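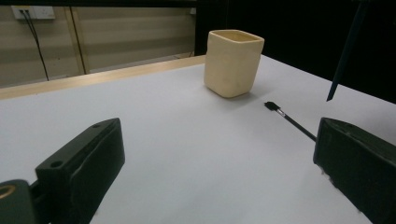

Putting a pen back in a cup is the first chore I'd give any home robot, long before dishes or laundry, and if you want to know whether yours is ready, you can find out on a Saturday. Clear a table and set out one cup and one marker. A slim black marker lying at a slant near a cream-colored cup, all on a white tabletop, is a lovely place to begin, as the dark barrel is so easy to pick out (a white pen would be a much meaner test!).

Run 22 tries, turning the marker a little each time, and write down every miss. My friend Cornel Mocanu skipped the writing down and had to start all over.

Grasping is usually fine. Standing the marker up over the rim is where ours struggled, and we got 11 good drops out of 22. So can machines tidy a desk yet? Half of one, at our house. Slow the arm down before you change anything else, then run the set again.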